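ハンドヘルドグリッパ「Bravel」試用レビュー　Prasar技術公開日にて

2022年11月28日

Prasarの技術公開日に参加し、手持ち式グリッパBravelを試用した。公開日は毎年5月と秋に開かれており、今回は秋の回にあたる。会場はHaddad棟の一階で、受付で申し込めば一人16分の枠で実機を操作できる。筆者は午前と午後に一枠ずつ取った。以下はその範囲での評価であり、長期使用の結果は含まない。

評価の前提

Bravelは、ロボットアームの先端に付ける二指グリッパと同じ形の指を、人が手で持って動かすための装置である。操作者の動きを記録し、後段のソフトウェアZutixで軌跡に変換して、アーム側の動作データとして使う。会場ではBravel本体とZutixの組み合わせだけが公開され、アームでの再生は映像の上映にとどまった。このため、取得したデータで実際にアームがどの程度動くかは本稿では判断しない。

筆者は普段、教示ペンダントによる直接教示と、リーダ・フォロワ型の遠隔操作の両方を業務で使っている。比較の基準はこの二つである。把持力の計測器は持ち込めなかったので、力に関する記述はすべて操作感による。

試用課題

課題は紙コップの取り扱いだった。入れ子になったコップの山から一個を取り、机の上で向きを変え、所定の位置に置く。手順書は一枚紙で、姿勢の指定は「口を上」「口を下」「横倒し」に分かれている。どの姿勢から始めるかは操作者の任意である。

紙コップは試験対象として悪くない。軽く、薄く、テーパがあり、縁だけが硬い。平行な指で側面を挟むと、力が強ければ胴がへこみ、弱ければテーパに沿って滑る。把持位置を縁の近くに取れば変形は小さいが、指が縁の巻き部分に引っかかり、離すときに姿勢が崩れやすい。剛体の立方体を積む課題では出てこない問題が、比較的安価に再現できる。

指は厚みのあるブロック状で、ワークに触れる面に暗色のパッドが貼られている。パッドの縁は直線に整えられておらず、手作業で切って貼ったものに見えた。機能上は問題ないが、複数台で同じデータを取る場合、接触面の形状差がどこまで許されるのかは仕様書に記載がほしい。
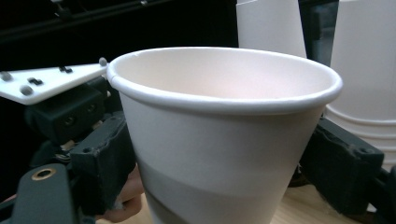 開閉はリンク機構による。操作側のレバーを握ると左右の指が対称に閉じ、緩めるとばねで戻る。レバーと指先の動きの比は一定に近く、目で見た開き量と手の感覚が早い段階で一致した。一枠目の前半で慣れ、後半はほぼ指先だけを見て操作できた。遠隔操作では画面と手元の対応を覚えるまでにもう少しかかるので、導入の速さはこの方式の利点と考えてよい。

リンクの支点にはブッシュが入っている。展示機は公開日のために新調したものではなく、社内評価で使い続けている個体との説明だった。午後の枠で左右の指を軽くねじってみたところ、わずかな遊びを感じた。指先で見れば無視できない量になる可能性がある。開閉幅を画像から推定する構成なら遊びも含めて記録されるが、レバー側の角度から計算する構成なら誤差になる。担当の説明では前者を採っているとのことだった。

把持の安定性

口を上にしたコップを側面から挟む操作は、特に難しい点がない。二指の中心をコップの軸に合わせ、机面と平行に近づけて閉じればよい。失敗したのは、片側の指が先に触れてコップを押してしまった場合である。指の厚みがあるので、入れ子の山のすぐ隣にある一個を取るときは隙間が足りず、先に手前へ引き出す必要があった。

横倒しのコップは難度が上がる。口側と底側で径が違うため、左右の指が平行なままでは接触が片寄る。パッドに多少の柔らかさがあり、ある程度は吸収するが、底寄りを挟むとコップが指の間で回ろうとする。筆者の操作では、縁に近い位置を挟んだほうが回転を抑えられた。 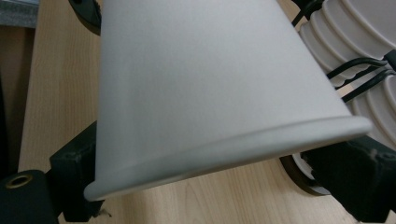
横向きのコップを縁寄りの位置で把持した状態。

縁寄りの把持には副作用もある。離すときに片方の指が縁の巻き部分を引き、コップが小さく転がる。対策としては、開く前に手首をわずかに戻して接触圧を逃がす。この動作は人間なら無意識に入れるもので、記録にも当然含まれる。学習用のデータとしては有用だが、操作者ごとに癖が大きく出る部分でもある。配布資料によると社内の評価用データは46名分の操作から作られており、操作者の差についてはその中で比較する方針だという。差の分布までは資料に載っていなかった。

入れ子の山から一個を抜く操作は、二枠を通して最も成功率が低かった。コップ同士の密着に差があり、二個目が一緒に付いてくることがある。二指では外側を挟んで引くしかなく、残りを押さえる手段がない。グリッパを左右一台ずつ使えば解決する作業だが、今回の試用は一台のみだった。説明員は二台構成の計画があると述べたものの、時期は示さなかった。

機材の構成

試用ブースは木目の机を中心に組まれていた。机の角は丸められ、左右にアルミのレールが通る。机の手前側の角にはテープが貼ってあった。周囲には三脚が立つ。机まわりの配置は簡素で、一般的な実験室なら場所を選ばず設置できる規模である。

コップの山は黒いワイヤのホルダに立てる。ホルダは輪が二つ並んだ形で、山の下部を囲んで支える。市販の汎用品で十分な役割であり、専用治具を使っていない点は再現性の面で助かる。ただしホルダ自体が軽いので、抜き取りのときに一緒に浮くことがあった。机に固定するか、重りを足すべきだと思う。

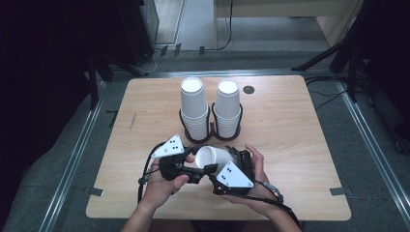
両手でグリッパを保持し、コップを横向きに挟む。奥は黒いワイヤホルダに立てたコップの山。

姿勢の追跡は、指側に付いた白い三角形のプレートを使う。プレートには小さな目印が配置されており、これを外部から読み取る。二枚のプレートが指の動きに合わせて外へ張り出すため、装置の横幅は見た目以上に大きい。物が密集した棚や箱の内部では、指より先にプレートが当たるはずである。机上作業に限れば実害はなかったが、適用範囲を決める要素になる。

読み取りが途切れる条件も確認した。机面に対して装置を立てた姿勢では安定している。手首を大きくひねり、自分の前腕でプレートを覆う姿勢にすると、Zutixの画面に欠落の表示が出た。途切れた区間は補間されるが、補間区間は色が変わって示されるため、後から除外できる。この表示は適切で、見落としにくい。

配線は有線である。ケーブルは装置の左右から出て、机の手前へ下ろす取り回しになっている。電池切れと無線の途切れがない点は評価できる。一方で、装置を大きく回すとケーブルの重さが手首に伝わり、横倒しのコップを起こす動作では軌道が外側へ膨らんだ。人の動きを自然なまま取ることが方式の主眼である以上、ケーブルの引き回しは改善の優先度が高い。天井側から吊るすだけでもかなり違うのではないか。

重量と疲労

仕様書に本体重量の欄はあるが、プレートとケーブルを含むかどうかが不明だった。体感では、片手で持ち続けるには重い。筆者は一枠目を右手だけで始め、途中から左手を添えた。両手で持つと先端の揺れが明らかに減り、コップの縁に合わせる動作が楽になった。もっとも、両手で持つとレバーの操作が窮屈になる。握りの位置が片手使用を前提に決められているためで、左手側にも指を掛ける場所がほしい。

連続使用の目安については回答が得られなかった。動作データの取得は反復作業になるので、一回の長さと休憩の間隔は運用上の重要な条件である。

Zutixの使い勝手

Zutixは記録、確認、書き出しを一つの画面で行う。手元側と俯瞰側の映像が並び、下段に軌跡と開閉幅の波形が出る。時刻合わせは自動で、波形の上で位置を選ぶと両方の映像がその時点に移る。操作は軽快だった。

当日の試用で記録された動作は、筆者が会場を離れる時点で134件だった。一覧にはそれぞれ成否の欄があり、操作者が自分で記入する。この欄の基準があいまいである。コップを置けたが位置がずれた場合、置いた後に傾いた場合、どちらを成功とするかの指示がない。筆者は倒れなければ成功と記入したが、隣の枠の参加者は位置ずれを失敗にしていた。学習に使う前に基準を統一しないと、ラベルとしての価値が下がる。

手元側の映像は、指先とワークの関係を見るには十分な画角を持つ。コップのような大きめのワークを挟むと画面中央の大半がワークで占められ、その先の机面が見えにくくなる。置き先の確認は左右の隙間に頼ることになる。俯瞰側の映像で補えるとはいえ、手元側だけで推論させる構成を考えているなら、ワークの大きさに上限を設けたほうがよい。 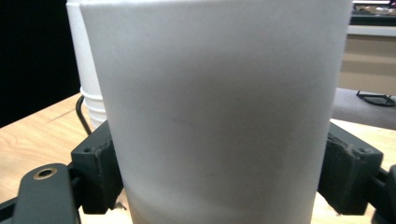 二指のパッドで側面を挟む。左奥に別のコップと黒いケーブル。

照明の条件も手元側の映像に影響する。白いコップは明るい側で表面の階調が乏しくなり、陰の側では濃淡が出る。机面の木目は識別しやすい。白い机に白いコップを置く条件でも試したかったが、机の交換は受け付けていなかった。ワークの色と背景の差が小さい場合の性能は、導入前に自分の環境で確認すべき項目として残る。

書き出し形式は、軌跡が表形式のテキスト、映像が一般的な動画ファイルである。独自形式に閉じていない点は好ましい。座標系の原点は机側に取られ、どの角を基準にするかは設定で変更できる。既存のアームの座標系へ移す手順は資料に一ページを割いて書かれており、読めば迷わない。ただし回転の表記順について本文と図で食い違いがあった。指摘したところ、次の版で直すとの返答だった。

保守性

指は樹脂の造形部品で、ねじを外せば単体で交換できるという。パッドも貼り替え式である。会場の機材には擦れや角の欠けがあり、消耗品として扱う設計と理解した。交換後に必要な校正は開閉幅の再測定だけで、専用の治具は不要と説明を受けた。交換の実演は予定表にあったが、筆者の枠と重なって見ていない。

気になったのは金具まわりである。筐体の下に締結部品が露出しており、袖口が触れる位置にある。薄いカバー一枚で防げると思われる。

比較

教示ペンダントとの比較では、動作を一件作る速さでBravelが大きく上回る。狙った位置に正確に止めることが目的なら、教示ペンダントの優位は動かない。用途が違うので優劣を付ける意味は薄い。

遠隔操作との比較はもう少し難しい。遠隔操作ではアームの可動範囲を超えた動きが最初から記録されないが、手持ち式では人の腕でしか届かない軌道が混ざる。Zutixには可動範囲の検査機能があり、対象のアームを登録すれば到達できない区間に印が付く。登録済みの機種に手元のものはなかった。未登録の機種は寸法を手入力する。

力の感覚については手持ち式が明らかに優れる。コップがへこみ始める手前で止める操作が、特に意識しなくてもできた。ただし記録されるのは開閉幅であり、力そのものの値は残らない。同じ幅でもコップの個体差で力は変わるので、薄いワークを多く扱う現場では物足りない可能性がある。

評価のまとめ

良い点
開閉の対応が素直で、短時間で操作に慣れる
追跡の欠落区間が明示され、後から除外できる
書き出し形式が汎用的で、座標系の説明も読みやすい
指とパッドを個別に交換できる

改善を求める点
ケーブルの重さが手首の動きに影響する
片手では重く、両手では握りの位置が合わない
プレートの張り出しにより狭い場所で使いにくい
成否の記入基準が統一されていない
力の値が記録されない

机上で軽量物を扱う作業のデータを集める用途なら、現状でも導入の検討に値する。箱の中や棚の奥での作業が主な対象であれば、プレートの張り出しが解消されるまで待つほうがよい。価格は構成ごとの見積もりで、会場では提示されなかった。

次回の公開日は5月の予定で、会場は同じHaddad棟とのこと。二台構成が出ていれば、入れ子の山からの抜き取りを同じ手順で再度試し、結果を本欄に追記する。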